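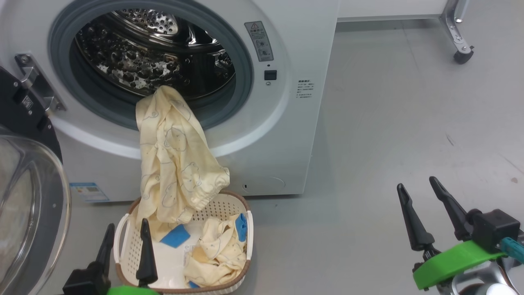 Unloading a front-loading washer into a basket, one of the household tasks in the Lindura collection.

Skonus opens Lindura laundry collection to outside research groups

MARCH – Skonus has released the first part of Lindura, a set of recorded household tasks made for training two-armed robots. The first part covers laundry and contains 3,725 recordings, each one a complete attempt at a single job from start to finish.

The recordings were made by trained operators guiding a pair of robot arms through everyday work: opening the washer door, drawing clothes out of the drum, moving them to a basket and carrying the basket to a table. Each recording pairs the camera views with the position of both arms and the opening of each gripper. A short written label gives the task and the kinds of items in the load.

Laundry was chosen as the starting point after a trial at the company's Boonyarit workshop. Cloth changes shape every time it is handled, and a sleeve or trouser leg can catch on the door seal or pull a second item along with it. Skonus found that a learning system trained only on tidy single-item loads did poorly on mixed ones, so operators now work with a different load for every session. Children's clothes, cleaning cloths and thin cotton items are all included.

The collection draws on 28 household tasks, of which the laundry jobs are the first to be published. Operators work in blocks of 30 minutes and then change places with a colleague who checks the previous block. Attempts that go wrong are kept and labelled as such. Dropped items and second tries are marked at the point where they occur, so research groups can include them or leave them out.

A separate group of 1,000 recordings has been held back for testing. Groups that train on Lindura can send in a finished model and have it scored by Skonus staff on the same washers used in the collection.

Labelling was done with Janis, the company's in-house review program, which lets a checker step through both arms' movements alongside the video. Janis will be offered to licence holders at no extra charge later in the year.

Lindura is available now to universities and registered research organizations. Commercial licences are handled case by case. Kitchen tasks, including loading a dishwasher and wiping down a counter, are next in line for release.

About Skonus
Skonus builds and records training data for robots that work in homes and small care facilities. Its recording work is carried out at the Boonyarit workshop.

Media and licence enquiries can be sent through the contact form on the Skonus website.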